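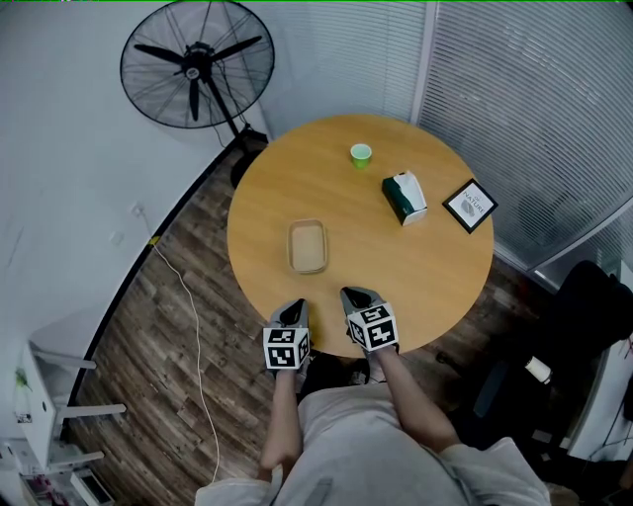

Both grippers at the round table, with the tray, the green cup, the tissue box and the NATURE picture set out.

Thursday, February 20, 2020

Club day. I got to Clendside right after my last class and signed up for the first slot. We each get 25 minutes with the grippers now, because last week two people ran long and the rest of us sat around.

The task this month is clearing and setting a table. You hold a gripper in each hand and do the whole thing slowly, then put everything back somewhere new and start over. The Prakine team wants 48 good runs before the end of February. I added 2 today that I would call good. In a third one I let go of the cup too early, so I marked it bad on the sheet.

The cup is harder than the tissue box. It is paper, and if I squeeze the way I do with the box it bends. I started coming at it from the side with the left hand and that went better. The picture is flat and I still can't get under it without pushing it across the table first. I asked if that counts as a mistake and was told to write it in the notes column.

My wrists were sore by the end. I need to keep my elbows lower.

After that I worked on the write-up for the Stornier meet. It has to be two pages and I have a page and a half, mostly about how we pick where things go on the table. The section on the cube markers is still blank. I took the Benmoussa handout home to read tonight but had math first, so I only got through the first part.

Next time I want to try the tray on the right side.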